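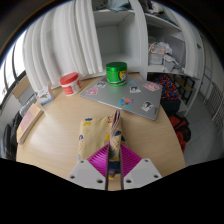
Filladton table top with laptop, jars and pouch

Ticket 3979
Product: Filladton table, light wood-grain top, single center post, Bikel leveling feet
Bought from: Pandey
Order: 3792
Opened: Saturday, June 22, 2019
Subject: Table rocks when I lean on it, still rocks after adjusting feet
Status: Closed

Customer:
The table tips a little toward the window when I put my forearms on it to type. It goes back with a click when I sit up. We've had it since December and it was fine until I moved it from the kitchen to the back room. I read the help page and did the steps on it. My notes are underneath in the order I did them.

Step 1. Checked the floor. Put a level on the floorboards in four places. The floor drops slightly toward the window. Not much, but the bubble is off center. Slid the table one board over and got the same rock in the same direction.

Step 2. Feet. There are four Bikel feet, the screw-in kind. Turned the window-side one out until it touched. The rock got smaller. Turned it out one more full turn and the table started rocking the other way, across the corner. Turned it back half a turn. Best so far, but the click is still there.

Step 3. Load. I wanted to know if it was the way I had things sitting on it. Usual things on the table are a closed laptop, a jar with a green lid, a jar with a red lid, a small cardboard box, a book and a yellow fabric pouch. The green jar tends to end up on top of the laptop, toward the back. Put everything on the window side and pressed. Click. Moved everything to the door side and pressed. Click, same place. I don't think the load matters. None of it is heavy.

Step 4. Folded cardboard under the window-side foot. Stopped the rock for one afternoon and then it came back. Took the cardboard out, it had flattened.

Step 5. Took everything off and turned the table over on a blanket. All four bolts in the plate under the top were tight. I could not get the key to turn on any of them. Did not touch the bolts at the bottom of the post because the help page only mentions the top ones.

Step 6. Turned it back up and put the things on again one at a time. Laptop first, at an angle toward the back. Folded cloth with the fish print in front of it. Pressed on the edge between each one. Same click every time, laptop or no laptop.

The click sounds low down to me, not near the top. I would like to know if I need a new foot or if it's something else. I can't find a part number on the feet.

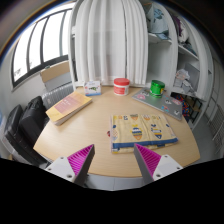 Corkora Support:
Thank you for the notes. Step 3 and step 6 are useful, they let us leave the top out of it. You have tightened the upper plate, so please check the lower one next. The post on the Filladton is held to the base by one large center bolt under a plastic cap. It can back off when the table is dragged across a floor. Please do this:

Turn the table over again on something soft.
Pry off the round cap in the middle of the base with a butter knife.
Hold the post still and tighten the bolt with the larger of the two keys.
Screw all four feet fully in, then set the table down and turn out only the one that is off the floor.

If the bolt spins without getting tight, stop and write back. The washer may be missing. It is part 315 and we can mail it to you at no charge. The feet have no number printed on them, so you didn't miss it.

Customer:
Found the cap. It was painted the same color as the base and I took it for part of the casting. The bolt was loose, I could move it with my fingers. Got most of a turn out of the key and then it was tight. The washer is there.

Put the feet all the way in and set it down. The window-side foot was off the floor, as expected. Turned it out until it touched. No click when I press on the window side. No click on the door side either. There is a very small amount of give if I push hard at the edge, but it comes back quietly.

Two questions. Does the center bolt need thread glue? And the larger key is getting rounded at one corner, can I use an ordinary hex key from the hardware store?

Corkora Support:
No glue, please. It makes the post very hard to remove if you ever move house. Any 8 mm hex key will fit. A little give at the edge is normal on a table with one post. When you move it again, lift it by the base with a second person instead of sliding it, and check the center bolt afterward.

We will leave the ticket open for a week.

Customer:
Used it all week, typing every day. No click. Bought the hex key and gave the bolt one more check on the last day, it had not moved. You can close this. Please add the lower bolt to the help page.

Corkora Support:
Closed as resolved. Help page request passed on as 86.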